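Two grippers, one power strip and a very long Friday
By Impi Harju
October 6, 2023

We've finally got both hand-held grippers on the same bench, and I've been itching to write this up! The Plileo has been with us since July and everybody here is used to it. The Kokus arrived last week, a bit heavier in the hand, with a stiffer spring and a trigger that I (small hands, sorry) find a real stretch.

I gave them the same job, pressing the round buttons on a white power strip, 738 tries in all, split evenly. It sounds silly until you've done it. The buttons sit flush, so there's very little to aim at, and the fingers hide a good bit of the strip from the camera once you get close.

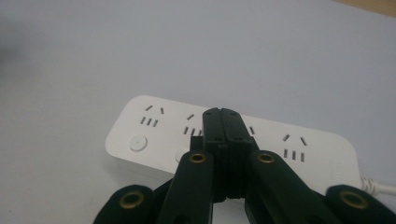
2 min read

With the fingers closed and resting on top of the strip like this, you lose sight of part of the row of sockets and most of one button, and that's where I kept missing. The button at the far left stays in plain view, and I hit it nearly every time with either tool. Overall the Plileo got 94 per cent. The Kokus came in a little lower, though I'd blame my thumb for some of that.

What I did like on the Kokus was how little the fingers wobbled when I leaned on them. Räsänen, our supplier, has promised a shorter trigger, so I'll run the whole thing again when it turns up. After that we move on to the Likside controller and pulling plugs, and I've already been told to bring my own plasters.

Contact the newsroom | © 2023 Likside | Back to top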